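Bririldale Plaza Surfaces — data card

Version of 4th April. Maintained by the Brellico project.

What is inside

The collection has 1,832 photographs of open paved places: squares, forecourts, wide walkways and the steps next to them. They were collected for people who study how the ground of a public place is divided and how it gets old. Each photograph has one line in the file surfaces.csv, with the place, the kind of paving and a short note.

Most places are in Bririldale. A smaller part, 99 photographs, comes from Mocanu and was added in February.

Paving notes

We write the note in simple words and we start always with the material. For large concrete slabs we note the color, the direction of the joints and any stains. Steps have their own column, also when they may be used as seating — we do not try to decide between the two.
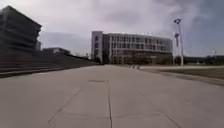

Columns

place: name of the site
paving: slab, brick, gravel, asphalt or mixed
joints: straight, crossing, fan or none visible
steps: yes or no
sky: clear, cloudy or overcast
note: free text, maximum 50 words

Known problems

The value "fan" depends on the point of view. Joints that are parallel on the ground can look like a fan in a photograph, so please do not use this column for measuring. In 12 lines the paving is still empty. Drain covers are not marked in a regular way — the older notes call them "plate".

Corrections

Please send them through the Hudia page of the project, with the line number.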